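Sorting Bins and Small Parts, Workshop Gallery
Drestura, page last changed 29th September

The gallery covers the metal bins kept on the work tables and the mixed small items that go through them. The bins came from Ristness in one batch, all to the same drawing: folded sheet, flat floor, sloping inner wall at the back. The drawing number is 418 and is repeated on the parts list. Captions are short. Dimensions are in millimeters.

Bin, empty weight and lift
Two people lift a bin onto a table. The hand holes on the older Claria pattern were dropped from this one, so grip under the base and keep fingers clear of the table edge when setting down.

Bin in use, mixed load
Contents at this table: a teal spoon, a pink wedge patterned like a slice of watermelon, and a blue block with sloped sides and a dark rectangular recess in its top. The floor is scratched all over and the sloping back wall carries a wide band of darker scuffing.
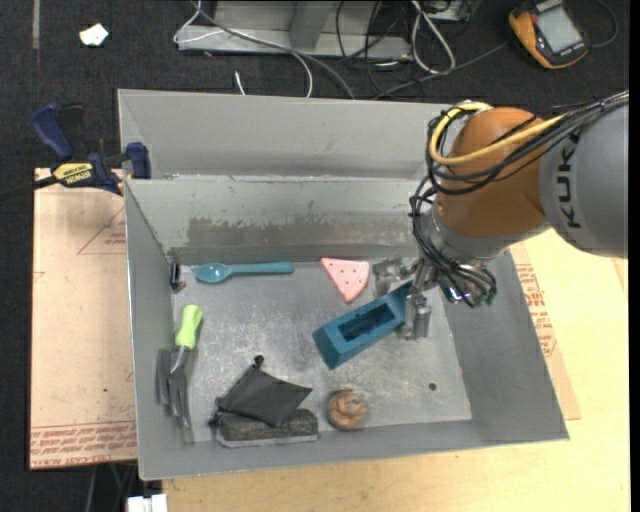 What is the best way to clean a sheet metal bin between loads?
Wipe it dry first to lift grit, then go over it with a damp cloth and a little dish soap, and dry it at once. Leave out scouring pads and steel wool. Grit left in the corners is what cuts the deepest lines, so run a soft brush along the folds before the cloth goes in.

Wear on floors and walls
Light scratches are left alone. A raised burr is filed flat and the spot is checked with a cotton rag; if the rag snags, file again. A dent deeper than a fingertip goes back to Ristness. Worn rims are noted on the bin card and looked at again after 1,000 loads.

Tables
Table tops are wood, wiped and oiled in September. A bin stands at least 84 from any edge. Felt under the bin was tried and given up, as it collected dust and let the bin creep.

Item stock
Small items are stored by shape in the Teshome drawers, blocks at the bottom and flat pieces at the top. Drawer depth is 400. Anything with a chipped edge goes in the gray tray by the door and is replaced at the next order.

Next page: drawers and labels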